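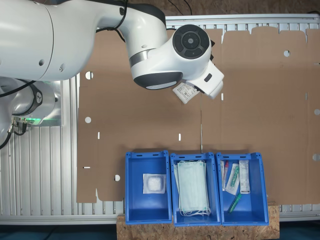 Sorting and Packing First Aid Supplies: Your Questions

I get a lot of emails about the supply sorting side of what I do, and I end up typing the same answers at midnight, so I've put them all on one page. I look after the first aid stock for Grollden, our network of country sports clubs. Mostly that means opening boxes, sorting what's in them and sending it out again in smaller lots. I'm not a nurse or a paramedic. For anything about how to treat a person, please ask someone who is!

Last updated Mon 5 August.

How do you sort everything?

Into open plastic bins, side by side, on one bench. Dressings go in one (gauze, cotton wool, pads), masks get one to themselves, and the last is what I call "bits": anything in its own little packet that doesn't belong with the other two. I've tried fancier systems. I had a drawer tower with 9 drawers for a while and spent half my life pulling out the wrong one. Open bins win because you can see into them while your hands are full.

Why do masks need their own bin?

They come out of the box in a nice flat stack, and if you drop anything on top of them the ear loops grab it. Then you lift one mask and get four, plus a packet of swabs hanging off the bottom. I keep the stack square with the loops all facing the same way, and that's about as clever as it gets.

If a mask lands on the floor it goes in the rubbish. Same if the stack has been sitting open and you can't remember how long.

Can I take sterile dressings out of their packets to save room?

Please don't. Once the packet is open it isn't a sterile dressing any more, it's just a dressing. I know the packets are bulky and slide all over the place. Stand them on edge like records and you'll fit more than you'd think. Look over the seals as you go, and pull out anything torn, damp or badly creased along the edge. Farhad Ahmadpour at the Ordale club saves his rejects for bandaging practice, in a tub with PRACTICE written on every side in fat marker, and I've pinched that idea.

What order do you pack in?

I fill the bins first and only start on the kits once everything is sorted. Doing both at once sounds quicker and I fall for it every winter, then find a kit with two lots of tape and no gloves in it. For the kits themselves, heavy and flat things go at the bottom, dressings in the middle, gloves and masks at the top where you can reach them in a hurry.

Where do I find the expiry date?

It depends on the packet, sorry. Sometimes it's on the printed label near the barcode, sometimes it's pressed into the seal and you need to tilt it under a lamp. Look for the little hourglass symbol, which means "use by". The factory symbol means the date it was made, and I mixed those two up for a whole afternoon once. Tineke Wouters had to come over and help me go through the lot again.

I put a dot sticker on anything due to run out within 3 months and move it to the front.

Do you cover the bench?

Yes, usually with a flattened carton. Opened right out, a decent-sized one does most of a bench, it gives you a bit of padding, and when it gets grubby it goes in the recycling and you grab another. Brown corrugated is good because white packets show up well against it. Watch out for cartons with punched holes or slots, as small things do find their way down there. I like them all the same – I just run my hand underneath before I pack up.

Don't lay opened dressings on it, obviously. Cardboard is fine under sealed packets and that's all I use it for.

What do you do with things you can't identify?

They stay in the bits bin until somebody who knows has had a look. We get odd ones, such as little plastic devices in clear bags with no English on them, or packets with a coloured cap and not much else to go on. Birgit Frerichs worked in a hospital storeroom for years and she can name most of them from across the room. Anything she can't place doesn't go in a kit. I'd rather send out a kit that's missing something than one with a mystery in it.

And yes, pens end up in the bits bin too. I fish mine out of there most weeks.

How much goes through in a year?

Last season it was some 3,000 packets, not counting masks. The biggest single drop was 800 dressings from Khosravi, who were clearing a storeroom and wanted them gone by the Friday. It took us two evenings and a great deal of tea.

What size bins should I buy?

Smaller than you're thinking. If you can't lift it with one hand when it's full, it's too big. Straight sides are better than sloping ones if you want them to sit in a neat row. Colour doesn't matter much, although mine are blue and I'd probably choose that again. Wash them in warm soapy water and let them dry completely before anything goes back in.

Can I drop off supplies?

Yes please, as long as they're sealed and in date. Leave them at the Biltton clubrooms with Sepehr Dehghan, any weeknight during training. We can't take medicines, opened packets or anything sharp. Your local chemist is the best person to ask about those.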